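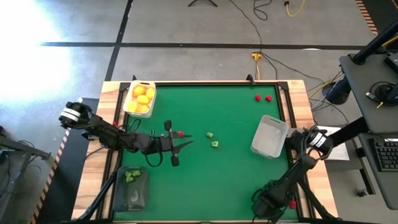
Small play fruit: one basket for each kind, or one big bin for everything?

Forum: Playrooms and Toy Storage
Started by thinh_ninh, December 7, 2019

thinh_ninh
Posts: 36

Good evening to all. I have been reading this forum for a long time, but I do not write often, so please excuse me if my question was already discussed.

We have a table with a green felt top and light wooden edges, and the children use it for playing shop. The goods are mostly small play fruit. My wish is that every kind has its own place. The lemons go in a white plastic basket, and this works very well. They are big enough that a child sees immediately where they belong. My difficulty is with everything smaller. The green pieces are supposed to be in a clear container, but on the green felt this container almost disappears, because one sees the felt through it. The children look straight at it and ask me where the green box is. The red berries have no fixed home yet. I also have a translucent gray bin which I bought for them, but it remains empty most of the time. The children put the berries next to it or under something, and rarely inside.

My wife thinks I am making it too complicated and that all the fruit should go together in one bin at the end of the day. I would like to know how other families do this. Is one container for each kind realistic for children of four and six years? And does somebody have experience with see-through containers on a colored surface?

Thank you in advance for your advice.

Thịnh

mudpie_and_co
Posts: 2758

Your wife is right, sorry! One bin. We tried the separate baskets thing for a whole winter and I was the only person in the house who ever sorted a grape. Kids dump. Let them dump.

If you must sort, sort into two: big stuff and tiny stuff. Anything finer than that is a hobby for the parents.

deirdrenica
Posts: 300

I'd disagree with mudpie here. I ran a playgroup for years and four year olds love putting like with like, it's half the game. What they don't love is being told to do it when they're tired and it's bath time. So make the sorting part of the shop. The shop "opens" when the shelves are filled. You'll have your lemons in the basket before anybody has put on an apron.

On the clear tub, yes, swap it. Green pieces in a see-through tub on green cloth, they may as well be in a hedge. White for everything, or put a bit of white paper in the bottom of the one you have.

Deirdre Nic Aodha

thinh_ninh

Thank you both for the quick answers.

@mudpie_and_co: I showed your answer to my wife and she was very satisfied with it. I am less satisfied, but I understand the argument.

@deirdrenica: The paper in the bottom is a very good idea and I do not know why I did not think of it. I will cut one this evening. May I ask how you fixed it? If it is only lying there, I am afraid that the younger one will take it out and draw on it.

deirdrenica

Double sided tape, one strip down the middle. And let her draw on it first, then it's hers and she'll leave it alone. Mostly.

boxlabelbox
Posts: 70

For the berries I would check whether the bin is the problem. Those gray see-through bins are often tall, and a small child cannot see over the side while she is sitting. She drops a berry in and it is gone. We had a Seteck one like that and it was never used until I replaced it with a shallow dish from Nirnetti. Same shelf, same toys, and now everything goes in the dish.

Also the bin tips. If it is light and there is nothing in it, every sleeve knocks it sideways. Two problems for the price of one bin.

mudpie_and_co

Or, hear me out, the berries go in with the lemons. Red and yellow in a white basket looks nice. Done.

deirdrenica

They'll sink under the lemons and then the whole basket gets turned over to find them, and then you've lemons all over the floor. We did this with blackberries and potatoes. Never again.

mudpie_and_co

Fair, I hadn't thought of the sinking. But I stand by one bin for the end of the day. Play sorted, put away mixed.

thinh_ninh

I think "play sorted, put away mixed" can be a compromise in our house, but I have one objection. If the fruit is mixed in the evening, somebody must sort it before the shop opens, and on school days I believe this person will be me. With Deirdre's method the children do it. I will try it for some weeks and then write what happened.

About the gray bin: I had not considered the height. I sat down on the small chair to look from there, and it is true that I could see the side very well and the inside not at all. So it will get a different job. Perhaps for paper money.

marlow_knits
Posts: 70

Different question, how do you keep the felt clean? Ours has a felt top too, from Janevski, and it collects everything. Crumbs, hair, glitter from a birthday card two years ago. I love that the fruit doesn't roll off it but I can't say I love looking at it closely.

thinh_ninh

I use a lint roller, and for crumbs a dry brush which I move always in the same direction. Please do not use much water — we made this mistake at our first table, and the cloth became wavy and stayed wavy. For a spot I take a cloth which is only a little damp and I press, I do not rub.

You are right about the rolling. Before this table we played on the kitchen table, and a lemon was on the floor every few minutes. On felt they stay where one puts them. The frame around the felt helps also.

boxlabelbox

Sticky roller is fine but test a corner first. On cheap felt it pulls the fibers up and after a year you have bald places. I use the upholstery brush on the vacuum, lowest setting, berries OFF the table before you start. Ask me how many raspberries I have taken out of a vacuum bag.

marlow_knits

Ha, noted. I'll try the vacuum, the roller never gets the glitter anyway.

Does anyone sew little bags for the small pieces? I have leftover cotton and was thinking drawstring bags with a piece of fruit embroidered on each.

deirdrenica

Lovely to look at, but small hands can't do drawstrings, and out of sight is out of mind at that age. Good for carrying to granny's, though. For every day I'd stay with something open.

mudpie_and_co

Bags get my vote! Then the bags go in the one bin.

thinh_ninh

I come back with a first report. The white paper is in the green container, with one strip of tape, and my younger daughter drew a snail on it beforehand. The green pieces are now found without help. Some of them still lie in the middle of the table when the shop closes, but the children see them and it takes one minute.

For the berries I took a white soap dish which we did not use. It is low and a little heavy, so it stays in its place. So far I am content. My wife says it is too early to be content, and that the big bin is still in the closet if I change my opinion.

I have also tried the opening of the shop as Deirdre described. The older one immediately made a rule that customers must wait outside until the lemons are ready. I waited in the hallway for quite a long time.

boxlabelbox

Soap dish is smart. Does it have drain holes? If yes, check what size before you let the really tiny stuff near it.

thinh_ninh

It has holes, but they are narrow slots and the berries do not pass through. I tried it with the smallest one. Thank you for thinking of this.

marlow_knits

I'm making the bags anyway. Will post the pattern in the sewing section in March if I get that far.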